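Reading time: 2 min

Starkaven Robotics Course
Handout 6: Recording Demonstrations with a Scoop

1. Scope

Two ways of showing a task are covered. In hand guiding, the operator holds the arm and moves it through the motion. In remote control, the operator moves a leader device and the arm follows. Both produce the same record: joint positions, gripper opening and wrist video, sampled at 40 Hz.

2. Grasping the tool

The scoop is treated as part of the arm once it is held. Its handle must sit between the fingers along the gripper's center line. A tilted handle shifts the bowl, and the error carries into every later pose. Check the wrist view before pressing Record.
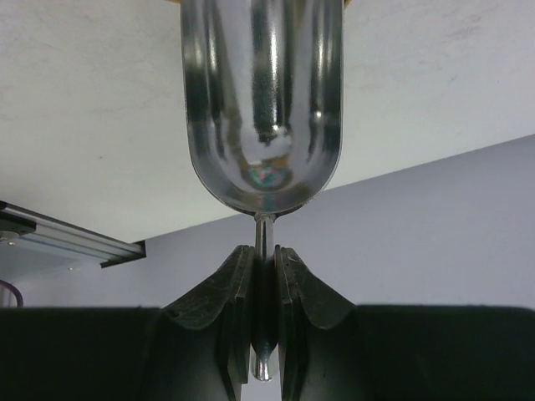

3. Source trays

The task is to take pieces from an open tray and release them into a cup. Piece shape and fill level both matter. A thin layer requires a shallow, nearly flat pass — a deep entry drives the bowl into the tray floor. A packed tray allows a steeper entry but more pieces spill over the rim.

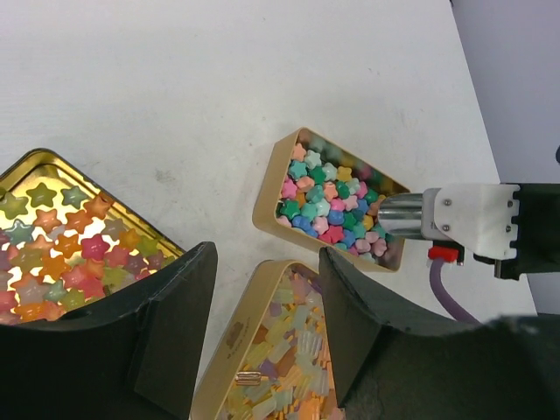 Vary the tray angle between episodes. Operators tend to repeat one approach direction, and a policy trained on such data fails when the tray is turned. The Otberg set used in the lab has 3881 episodes, of which 3088 passed review. Most rejections were for pauses longer than two seconds during the approach.

We use cookies to remember your settings. Accept | Manage

4. Placement and release

Keep the cup position fixed for the first 600 episodes, then move it. Long pieces with sticks catch on each other more often than stars do, so allow extra time for the lift. Open the gripper only after the arm has come to rest at the end of the episode.

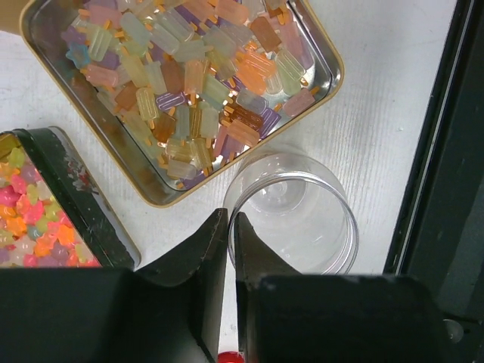

Fig. 3. Popsicle-shaped pieces in the tray, with clear cup.

5. Before the next session

Read the Bisht notes on time alignment. Bring one hand-guided and one remote-controlled episode of the same task, and plot gripper opening against time for both.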